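Kitchen Ventilation Survey, Trivell and Orton

README for the public release

Contents

1. What the dataset is
2. How the homes were chosen
3. Files
4. Fields
5. Missing values and known problems
6. Intended use
7. Changes
8. Terms and contact

What the dataset is

The survey records how kitchens in two housing districts, Trivell and Orton, are ventilated, and what the residents say about using that ventilation. It has 596 household records. Each record covers one kitchen and combines an inspection form filled in by a surveyor with a short interview. No air sampling was done. Anyone looking for particulate or nitrogen dioxide readings will need another source.

The unit of record is the kitchen and not the dwelling. A house with a second kitchen in a basement apartment can appear twice, with two household numbers and the same building number.

How the homes were chosen

The sampling frame was the local address register, with vacant units and commercial addresses removed. Addresses were drawn at random within strata defined by construction period and dwelling type. Letters were sent first, followed by one visit in person. If no adult answered, a card was left and the address was tried once more before a substitute was drawn from the same stratum.

Rental buildings with a single managing agent were contacted through the agent. This raised the response rate in Orton and lowered it in Trivell, where one large agent declined. The weights correct for dwelling type but not for landlord, and users who compare the two districts should keep that in mind.

The inspection form was designed by Nkechi Adeyemi. Interviews took up to 30 minutes and were conducted in the language the resident preferred. Interviewers read the questions as printed and did not prompt.

Files

households.csv
One row per kitchen. Keyed on hh_id.

appliances.csv
One row per cooking or ventilation appliance. Joins to households.csv on hh_id. A kitchen with a cooktop and a separate wall oven has two cooking rows.

interview.csv
One row per completed interview. Free-text answers have been coded and the original wording removed.

weights.csv
Design weights and post-stratified weights. Use w_post for district estimates and w_design for anything else.

codebook.txt
Full value labels for every coded field.

All files are UTF-8, comma-separated, with a header row. Decimal points are periods. Text fields containing commas are enclosed in double quotes.
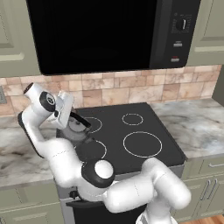
TRIVELL, February

Fieldwork closed this month with the last of the Trivell addresses, and the tables were frozen for cleaning shortly afterward. Records collected after the freeze were not added. The dateline on each section of the codebook gives the place where that section was compiled, which for the appliance tables was the Trivell office.

Fields

The most heavily used fields are listed below. Refer to codebook.txt for the rest.

hh_id
Household number. Integer, not sequential.

bldg_id
Building number. Shared by all kitchens at the same street address.

district
T for Trivell, O for Orton.

cook_fuel
Gas, electric resistance, induction, mixed, other. "Mixed" is used only when a single appliance has both gas and electric burners. Separate appliances are coded on separate rows.

vent_type
Under-cabinet hood, chimney hood, over-the-range microwave, downdraft, wall fan, ceiling fan, none. An over-the-range microwave is coded as such whether or not its fan was found to work.

vent_path
Outdoors, recirculating, unknown. Surveyors were told to trace the duct where they could reach it. A grille at the top front of the appliance was not accepted as proof of recirculation, as some units are fitted with both outlets.

mount_height
Distance from the cooking surface to the lowest point of the hood or microwave, in centimeters, rounded to the nearest whole number.

filter_state
Clean, light deposit, heavy deposit, absent, not inspected.

use_freq
Resident's own report of how often the fan runs during cooking. Five levels, from never to always.

noise_reason
1 if the resident gave noise as a reason for not running the fan, 0 otherwise. Blank if use_freq is "always."

Missing values and known problems

Blank means not asked or not applicable. The code -9 means asked but not answered. The two should not be merged.

vent_path is unknown in a large share of the microwave rows. The duct connection sits inside the upper cabinet or behind it, and residents were not asked to empty cabinets. Treating "unknown" as "recirculating" will overstate recirculation.

mount_height was measured with a tape in Orton and with a laser meter in Trivell. The methods agreed in a side-by-side check, but tape values heap on multiples of 10.

filter_state was judged by eye. Surveyors trained together, and no formal test of agreement was made. Analyses that depend on the boundary between light and heavy deposit are not advised.

Self-reported fan use is likely to be too high. The question follows a block on kitchen safety, and the order may encourage a favorable answer.

Intended use

The dataset is suited to estimating the share of kitchens with each type of ventilation, to describing mounting heights, and to studying the relation between reported noise and reported use. It is not suited to estimating exposure, ranking appliance makers, or identifying code violations. Make and model were not collected.

Attempts to re-identify households are prohibited under the terms of use. Building numbers were reassigned at random before release and do not correspond to street numbers.

Changes

Release 2
Corrected the join between appliances.csv and households.csv for kitchens with more than one hood. Added noise_reason. Recomputed w_post after removing duplicate interviews.

Release 1
First public release. Withdrawn and replaced by release 2.

Terms and contact

Free for research and teaching with citation. Commercial use requires written permission from Omoregie Housing Studies.

Suggested citation: Adeyemi, N. and Sani, I. Kitchen Ventilation Survey, Trivell and Orton. Release 2. Omoregie Housing Studies.

Corrections should be sent to Ifeoma Sani, data desk, with the file name, the hh_id and the field concerned.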